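**Ardale sim pack for the Plurbridge gripper kit: worth the upgrade?**

**knightly_build**
Feb 15, 2018

I've had the Plurbridge desktop kit since September and it has earned its shelf space, mostly by staying on the shelf. Now they're pushing the Ardale pack: simulated arm, wrist view, a set of tabletop tasks, chess pawns included. The upgrade costs 40 a month after a 14-day trial. Before I hand over my card, has anyone run it for longer than a lunch break?

**pawnshop_al**

On day nine of the trial. Short version: the simulator is good, the docs are a hostage note. Install took two tries, the second one after I learned that the path can't have a space in it. My user folder has a space in it. So does everyone's, I'd guess.

Once it's up, the chess task is the one I keep going back to. You drive the two-finger gripper yourself or hand it a script, and the wrist view is what your script gets to work with.
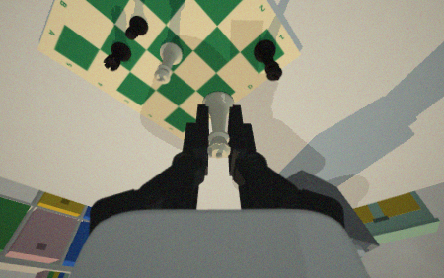 *Chess task, wrist view. White pawn in the fingers, base up toward the board.*

I like that the shadows fall on the board. My first color threshold decided that a shaded cream square was a different kind of square, and real light would have done the same to me in the garage. The Gukia trial I did last year had no shadows at all and everything I wrote for it was useless by a window.

**torque_wrench_dad**

Counterpoint: you're paying rent on a pretend chessboard. A real one is cheap and the physics engine is excellent.

**pawnshop_al**

The real one rolls under the dryer. I've got 3,574 grasp attempts logged on this thing and haven't once been on my knees with a flashlight.

**torque_wrench_dad**

And how many of those grasps work on the actual arm?

**pawnshop_al**

Fewer. Roughly half of the scripts moved over without edits. The rest squeezed too hard or came in too low. Contact is too forgiving in sim, and I said as much in my ticket.

**MCraciun**

Margareta Crăciun here, I teach an evening class with these kits. I'd split the question. For learning to plan a reach between standing pieces without knocking the neighbors, the pack is fine and I'd pay for it. For tuning grip force, skip it and use the arm. My students got very confident in simulation and then launched a bishop.

Also, the pawns are glossy. Black ones catch a highlight on the head, and if your detector likes bright spots you'll be chasing that for an evening.

**knightly_build**

Useful, thanks. Does it tell you which square you're over, or do I have to work that out?

**MCraciun**

You work it out. There are letters printed in the margin, but with the board turned at an angle I wouldn't lean on reading them. I fit a grid to the green and cream squares and go from there.

**ashraf_k**

Ashraful Kanagaratnam, ex-Symonenko user, so weigh my bitterness accordingly. Symonenko has the better contact model and a worse everything else. Export is the thing to check with Ardale. On the trial you get 2 saved runs and then it politely stops. I found this out on my third.

**pawnshop_al**

Ah. That explains the gray button – I'd filed a bug about it.

**torque_wrench_dad**

So the verdict is: nice shadows, soft fingers, can't save your work.

**MCraciun**

Can't save your work *on the trial*. The paid one has been fine for me. I still wouldn't buy it for a single arm at home unless you plan to script most evenings.

**knightly_build**

I plan to. I also planned to in September. Starting the trial tonight, in a folder with no spaces, and I'll post the grid-fitting code if it ever fits a grid.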